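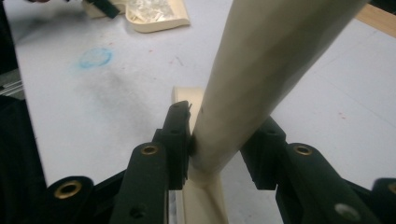 Save file sizes in Braswood

25/11/2023

I finished my second run of Braswood last night and spent the morning looking at the save folder instead of starting a third. The folder held 581 files. The game writes a new autosave at every door and never deletes the old ones, so a long session in the Codon district, where every building has two entrances, fills up fast.

The early saves are 1488 KB each. By the last chapter they had grown to 1962 KB. Most of the growth seems to come from dropped items. The game stores the position of each one, even in areas that close for good after the bridge.

I tested this with a save from February. I loaded it, sold everything lying on the floor of the Prusteck warehouse, and saved again. The new file was smaller and the load screen was shorter - I did not time it properly, so take that as an impression.

Deleting old autosaves by hand is safe on my install as long as the newest 2 stay in place. Remove those and the Continue option goes gray. Manual saves still load from the menu. Turn off cloud sync first, or the deleted files come back at the next launch.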